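Call for Participants: Open Day and Manual Task Sessions

The Rutside Center for Automation invites members of the public to take part in its fall open day at the Lultow building. Visitors will see the Pludix robot at work and may apply to perform short table tasks of the kind from which the robot learns. No technical background is required.

Participants carry out ordinary work with both hands while wearing a band on each wrist. The task offered this season is the sorting of disposable cutlery. Knives, forks and spoons are placed in separate orange cups.

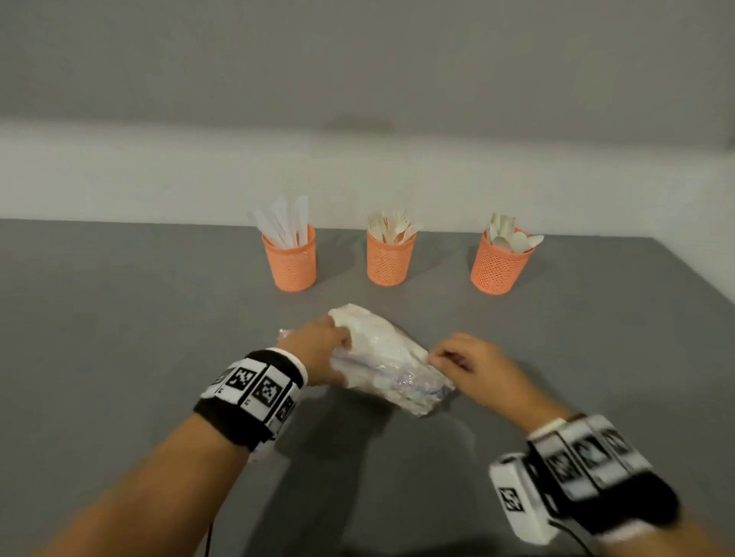 Handling a bag of cutlery at the sorting table, with wristbands worn on both arms.

Each session lasts 300 seconds and is repeated up to 5 times, with a rest between repetitions. Participants work at their own pace. Speed is not assessed, and there is no preferred hand for any part of the task. Staff will fit the wristbands and adjust them on request.
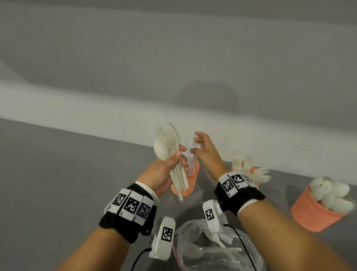
Work with both hands at the orange cups.

Applicants must be 18 or older, able to use both hands comfortably, and available for one full morning or afternoon. Long sleeves should be easy to roll up. Watches and bracelets are to be removed before the session; lockers are provided in Room 962. Applicants who have an allergy to adhesive or fabric bands should state this when they apply. 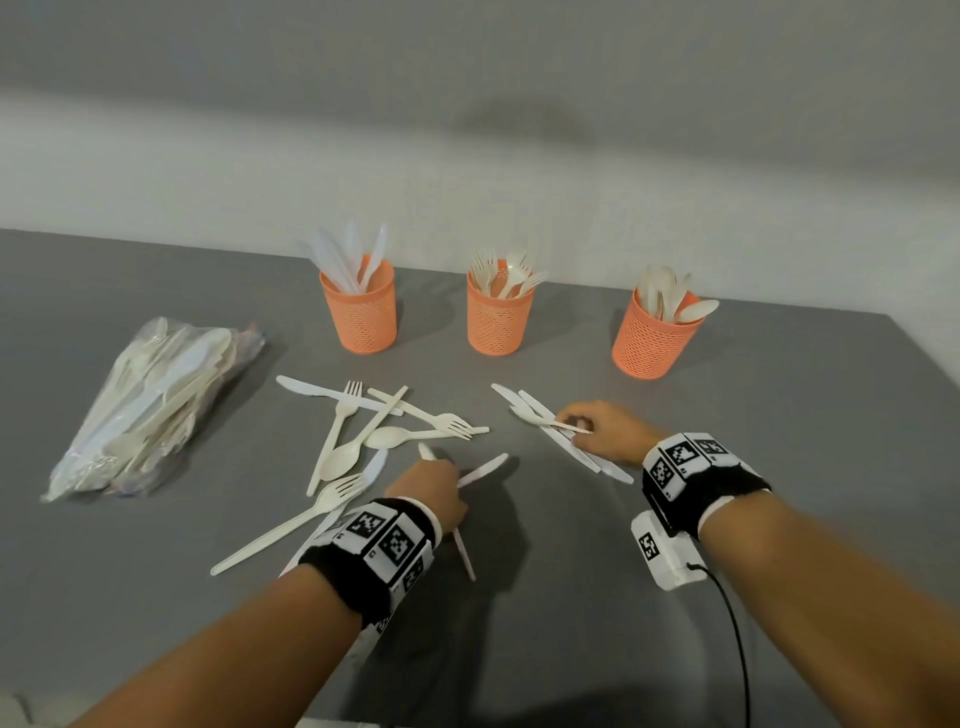
Sorting loose knives, forks and spoons on the table.

The demonstration in Guerreiro Hall is open to all visitors and does not require an application. It begins at 10 a.m. and is followed by a tour of the workshop. Children are welcome at the demonstration when accompanied by an adult, but may not take part in the sessions.

Participants receive lunch and reimbursement of local travel costs. Recordings show the hands, forearms and work surface. A consent form is sent with each confirmation and must be signed before the session begins. Participants may withdraw at any time.

Applications should be addressed to Kaisu Räsänen, Visitor Programs, and must arrive by September 4, 2024. Please state your name, a daytime telephone number and whether you prefer the morning or the afternoon. A second call will be issued in March.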